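Teleoperation Working Group – Minutes, Monday session
Project: Urkora bin picking
Present: Enby (controls, data), Ramalho (cell hardware), Dotlow by phone until 10:40

1. Previous minutes
Accepted with one correction. The latency figure under item 4 should have been listed as a target. It was not a measurement.

2. Status of demonstrations
Enby reported 2200 accepted remote-control episodes in the store. Rejected episodes are kept in a separate folder and will not be deleted until the labeling rules are settled. Operators still differ in how they approach long objects lying at an angle to the bin walls. Some rotate the wrist early, well above the bin. Others descend first and rotate close to the object, which costs time and produces more protective stops near the walls.

Dotlow asked whether the policy could be left to average over both styles. Enby's view is that it should not be. The early training runs hesitated at the height where the two styles diverge, and the same hesitation was visible in replay.

Agreed: rotate early, above the rim, for all brushes, bottles and tools with handles. Round objects and cups are left to the operator's judgment.
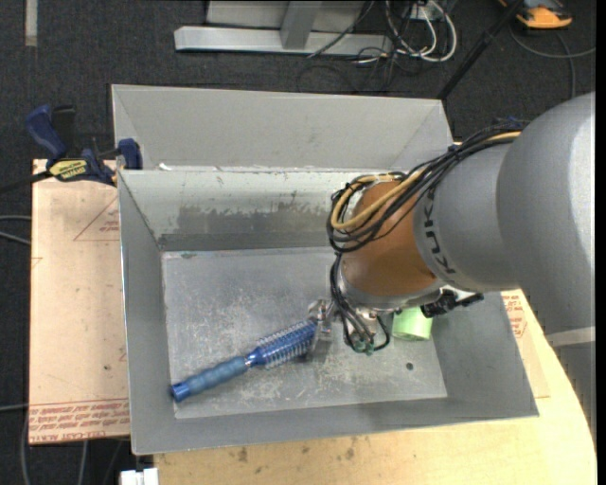 3. Hand guiding versus remote control
Ramalho asked to bring back hand guiding for a part of the object set. Arguments for: the operator feels contact directly, and new staff learn it quickly. Arguments against: the operator's arms and head block the camera view, and the recorded forces include the operator's own push on the arm. Enby can subtract the second effect only in part.

Agreed: remote control stays the default. Hand guiding will be tried on 2 objects, with the path recorded by hand and then replayed with no one near the arm. Only the replay goes into the store.

4. Cables at the wrist
Large wrist rotations pull on the cable loop. Ramalho wants a software limit on the last joint during demonstrations. Enby prefers a warning tone to the operator first, as a hard limit shows up in the data as a sudden stall. Not settled. Warning tone to be tested, limit to be discussed again at the next meeting.

5. Episode labels
Dotlow proposed 3 outcome labels: clean, recovered, failed. "Recovered" covers any regrasp after first contact. Accepted. Operators label at the end of each episode, before the arm returns home.

6. Actions
Enby – warning tone on wrist rotation; relabel the September episodes
Ramalho – hand-guiding trial; check bin clamping before each shift
Dotlow – one-page operator sheet with the new approach rule and labels

Next meeting: same time, same room. Dotlow to send the sheet beforehand.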